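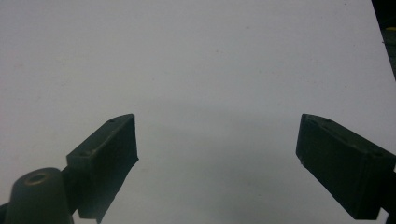 4.2 Comparing finger sets on the hand-held grippers

1. Clear the board and open both fingers fully. Check that the tips sit level with each other.
2. Look for rough or lifted edges near the tips. Swap any finger that catches on a cloth.
3. Start a new sheet in the Harju log and write in the set number.

Note: Set 30 is the reference set. Run it first, before any of the Drullmont sets.

4. Put the power strip on the board at an angle. Take one gripper in each hand and keep the cables clear of your wrists.

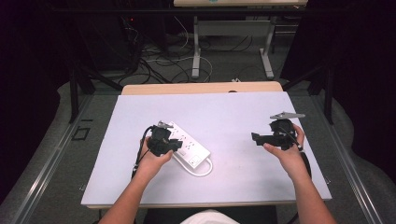
GRIP TEST

5. Close one gripper on the strip and raise one end. Hold it still, then lower it.
6. Repeat with the other hand. Log each try as held, slipped or missed.

Caution: Never use a strip that is plugged in.

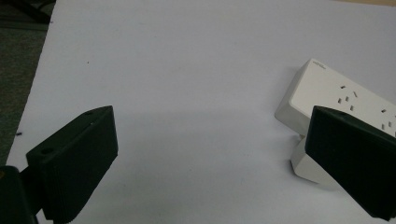
Finger angle affects the result more than closing force does. The Drullmont sets come in two angles, part 1075 and part 1650, and they should be tried on the same object and at the same tilt. With the strip tipped up so that its sockets face left, the right finger covers part of the top and side, and a steeper finger will cover more. Mark the contact area on the log sheet before letting go.

7. Set the strip down to the left, open the fingers and check that nothing is caught between them.

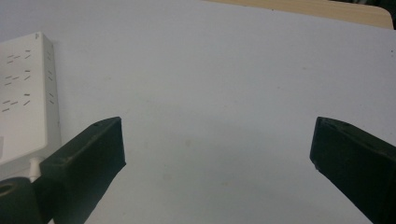 Fig. 4.2d Fingers open, strip at left.

8. Wipe the board if stains show up in the camera view.
9. Save the run under the set number and send it to Pejman Shahbazi at the Nisville workshop.

Note: Part 766 is an older finger and does not fit the Jurnstead mount. Leave it out of the comparison.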